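About Hitley

Hitley is a small packing and mailing shop, and we love boxes. We started in January with one long table, a tape gun and a stack of cartons that Ye-seo Han had been saving in her hallway, and we've been wrapping, labeling and sending things for our neighbors ever since. People bring us tea sets, birthday sweaters, spare parts for old sewing machines, once a complete set of garden gnomes (all nine made it to the other side of the country in one piece!).

You'll find us at 401 Cedberg Street, two doors up from the bakery. Come in by the front and say hello. If you have something heavy, ring the bell at the side and one of us will come out with the cart.

Who we are

Muammer Sarıgül runs the counter and knows the customs forms by heart. Ye-seo does the fragile packing, and she's wonderful at it, all patience and tissue paper. Yu-na Ryu looks after the shelves and the label printer, and Byung-chul Shim drives the van on our Hundari route, which now has seven stops. Most afternoons there are at least two of us in the shop, usually with the radio on.

How we work

We like to reuse a good box. If it's square at the corners and the flaps still close properly, it gets another trip, and we don't mind a bit of faded print on the side. Colored boxes are a favorite around here, because they're so easy to pick out when the shelves are full. Your label goes on the largest flat face, smooth and straight, well clear of the edges and the tape.
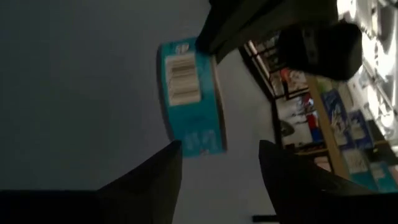 A turquoise box with its labels on

Before anything leaves, a second person reads the address out loud. It sounds old-fashioned and we think it's great fun, especially with the long street names. Then the parcel goes to the outgoing shelf, heavy ones at the bottom, and Byung-chul loads from there.

Bring your own box if you have one you like! We're happy to pack into it, and if it's a little too big we'll fill the gaps with crumpled paper. Clean cartons you don't need anymore are welcome too, flattened if you can manage it. Shoe boxes are always handy, and so are those small deep ones that mugs come in.

We also run a free wrapping table for kids during school breaks, with ribbon ends and leftover paper. Ask Yu-na for the next one, or look at the card in the door.

Page last updated 07/04/2025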